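Hand-held gripper demos: left hand keeps moving the box, policy gets confused

Posted in Teaching by Demonstration

juka_bench
April 12, 2023

We are collecting demos for a simple unpacking task with a hand-held gripper. The operator wears a head camera, holds the gripper in the right hand and steadies a cardboard box with the left. The gripper goes into the box, takes one item and sets it down on the white board. Then it goes back for the next one.

We have 300 demos so far from two operators. The trained policy gets to the box fine, but it closes the jaws early, often above the rim. On the real arm there is no left hand, just a clamp that holds the box to the table. I have read that you should keep your free hand out of the view, but the box slides if I let go of it.

Do I have to throw these out and start over, or can I mix in new ones? And is there a rule for how wide the jaws should be at the start of each demo? My two operators do it differently.

Tesum
Don't throw them out yet. Look at the jaw width over time first. If one operator starts with the jaws open and the other opens them on the way in, the policy sees two different habits for the same position and will give you something in between. That could look a lot like closing early.

Pick one starting width and write it down. We open fully before the hand moves at all, hold still for a second, then go. Same at the end: open, back out, stop. Trim anything before the hold.

For the box, use the clamp when you record. If the robot will have a clamp, the demos should have one too. We had a set of 616 demos where the person held the bin, and we needed only 161 new ones with the bin fixed before the behavior was usable. We kept the old ones in at a lower weight. Your numbers will be different, but I would try that before starting over.

Also check that your gripper pose and your video are lined up in time. Tap the jaws on the table once at the start of each session and compare the two. If the tap shows up late in one of them, fix that before you train anything.

avari_k
just use teleop. hand held is always going to have this problem

Sakalauskas
Teleop would take care of the left hand, but it is slower, and you would still have the jaw width problem if two people drive it differently. I would stay with what you have.

One thing to add to what Tesum wrote. Watch where the cables go on your gripper hand. If they pull when you reach over the rim, you will tilt your wrist to get slack without noticing, and the tilt goes into the data. Run them down along the forearm and leave a loop at the elbow.

Change where the box stands between demos too, by a hand's width or so, and turn it a little. Ours stood in the same spot for a whole batch and the arm learned the spot. Record 20 with the clamp, train a quick test, and look at where the jaws close before you do the rest.

juka_bench
Thanks, both. I checked, and the starting widths do not match between the two operators, so that gets fixed first. This is how we hold the box and the gripper at the moment, before the clamp goes on. I will record the 20 and post what the jaws do.
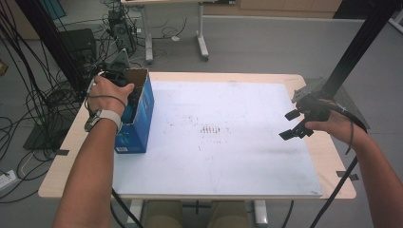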